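Adura, le simulateur de cuisine : 55 euros par mois, pour quoi ?

Heditz promet 800 tâches ménagères prêtes à l'emploi pour entraîner un bras virtuel. J'ai pris l'abonnement en avril et je m'en suis tenu au lave-vaisselle. Une tasse dans le panier, le marbre bien veiné, c'est joli. Je demande à voir la même chose dans ma cuisine.
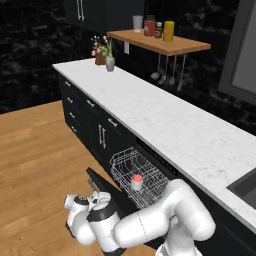 Njoroge Rashidi m'écrit que je suis injuste, que le rendu compte moins que les contacts et que ceux d'Adura valent largement ceux de Prenditz. Peut-être. La notice leur consacre quatre lignes, et je n'ai toujours pas résilié.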